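Hi Leena,

Quick catch-up on the oral history archive for October. We've now got 165 tapes copied over, and the neighbourhood ones sound lovely!
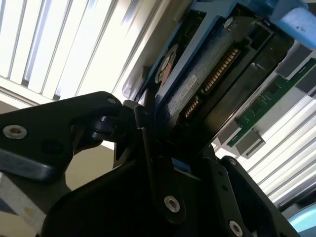 Toivo has typed up 13 interviews so far (he's a far quicker typist than me), and we're waiting on signed consent forms for 7 more. I've chased those twice and I'll phone on Thursday.
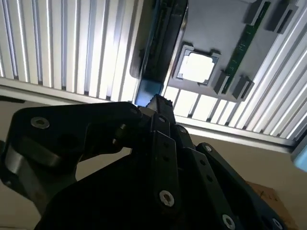

Money's fine. The Bensaid grant covers us for another 2 months, but I'd like to move a bit of the travel budget over to transcription if you're happy with that? Let me know.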